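3.2 Sampling and message design

The donor file supplied by the Flendier Foundation contained records for supporters who had made at least one gift in the preceding two fiscal years. Records without a valid email address were removed, as were those belonging to corporate donors, estates and individuals who had asked to receive mail only. Of the remaining records, 415 met the criterion of having opened at least one message from the organization in the previous year. Households sharing a postal address were treated as a single unit, and one adult per household was retained at random. After this step 383 supporters were available for assignment.

Supporters were allocated to one of 2 conditions. In the recipient-centred condition, the body of the message opened with an acknowledgement of the supporter's past contribution and made no reference to the organization's own milestones until the third paragraph. In the organization-centred condition, the same content was presented in the order customarily used by the Foundation, beginning with a summary of the year's programs. Length, signature block, typeface and donation link were held constant. Subject lines were drafted by the Foundation's communications office and were identical across conditions, so that any difference in opening behaviour could be attributed to chance.
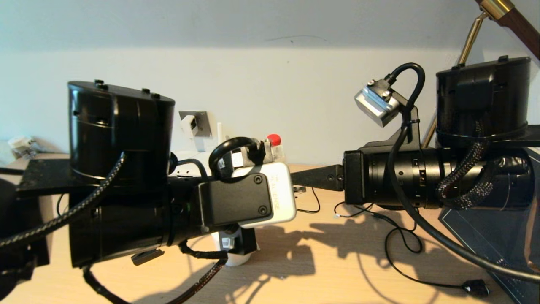
3.3 Delivery and tracking

Messages were delivered through the Mindance platform, which the Foundation had adopted before the study began. Delivery was staggered over two mornings in August to avoid overloading the Foundation's inquiry line. Opens, clicks and unsubscribe requests were logged automatically. Opens were retained in the data set but are not used as an outcome measure here, given the well-documented effect of mail privacy features on their reliability. The primary outcome was a completed gift within the response window. The secondary outcome was a reply of any kind, whether by email or by telephone.

Replies were coded by two members of the research team working independently. The coding frame distinguished expressions of thanks, questions concerning tax receipts, changes to contact details, complaints and requests to reduce the frequency of contact. Disagreements were resolved by discussion. Replies that combined several categories were assigned to each of them, and for this reason category totals exceed the number of replies received.
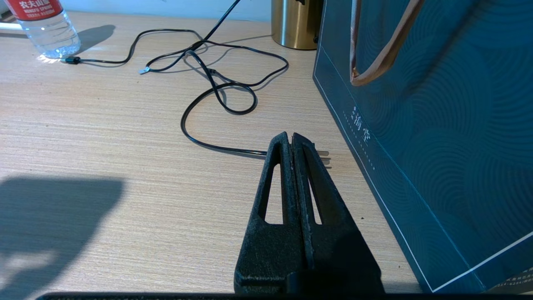 Figure 2. Gripper fingertips holding a thin black cable over a wood-grain tabletop.

3.4 Limitations of the procedure

Three features of the procedure should be borne in mind. The Foundation serves a predominantly regional supporter base, and its donors have longer giving histories than those described in the earlier Dilell survey. Comparisons with that survey are accordingly restricted to supporters in their first two years of giving. Secondly, the recipient-centred message was written by a single author, and its effect cannot be separated from that author's style. Thirdly, some supporters will have received the Foundation's printed newsletter during the response window. The McKinnon protocol recommends suspending all other contact during a trial of this kind, but the Foundation judged that withholding the newsletter would be unfair to supporters who rely on it.

Gifts below the minimum for an automatic tax receipt were included in the count of completed gifts but excluded from the analysis of gift value. Monthly gifts were entered at the value of the first instalment only.

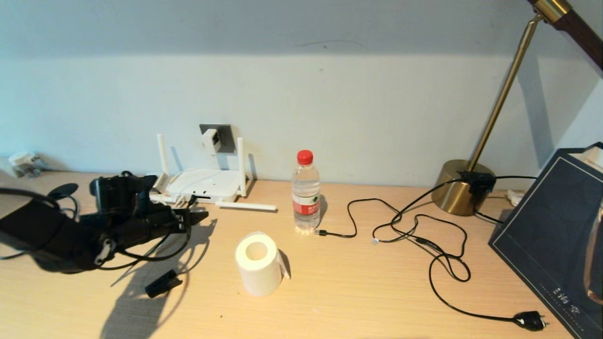 Figure 3. Black gripper and arm assembly at the left of a light-toned wooden desk, with cables on the desktop.

The study received approval from the host institution's research ethics office before any message was sent.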